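Resources > Talks > Speaker notes

Search this site Enter keywords Go

Small bathrooms, shared bathrooms: what I learned from looking at toilets
Speaker notes, Birdie Castellanos, January 2026

Slide 1. Say good morning, thank Wescombe for the invitation. Please tell me if I speak too fast. I am going to talk for a half hour on a subject which people prefer to skip, namely where the toilet goes and what goes on the wall beside it.

Slide 2. My background. I worked with Cordeiro on the renovation of older rental flats, and after this with Timel on washrooms for small workplaces. In both jobs the tile was discussed for weeks and the paper holder was decided on the last afternoon by whoever had the drill. (Pause, usually someone laughs.)

Slide 3. Fixtures on the wall. Black holders on a pale wall are easy to find, also for a person with weak eyesight. The kind with a flat top gives a place for a phone or a spare packet of tissues. I ask the group: who has dropped a phone in the toilet? Hands up, wait.

Then the height. I recommend 60 centimetres from the floor to the middle of the roll, but sit down and try it with your own arm before you mark the wall. A holder behind your shoulder is no good to anybody.

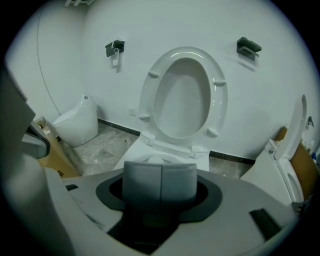
Slide 4. Seats. Lift every seat before you buy and look at the underside. The small rubber bumpers are what keep it from sliding and banging, and on cheap seats they are glued badly. When one is lost, the seat rocks, and then the hinge gets loose. Spare bumpers cost very little. Keep a bag of them in the same drawer as the washers.

Slide 5. Tankless, one-piece models. Nice and rounded, quick to wipe, and there is no tank behind for the dust. Against them: they want good water pressure, and many want a power outlet also. Ask your plumber this before you fall in love with the shape. At the Plitness job we asked after, and the wall had to be opened again. Do not go too long into this story.

Slide 6. The low part of the wall. Leave the shut-off valve where a hand can reach it. A basket in front is fine, a built-in cabinet is not.

Slide 7. Cleaning. Two cloths, two colours, one for the seat and one for everything else. Hang them to dry, don't leave them in the bucket. I show the cloths here, they are in my blue bag.

Questions. If the time is short, leave out slide 6 and send people to the handout. Remind them the second session is in March, with the sinks and the taps.

Contact | Copyright Wescombe | Back to top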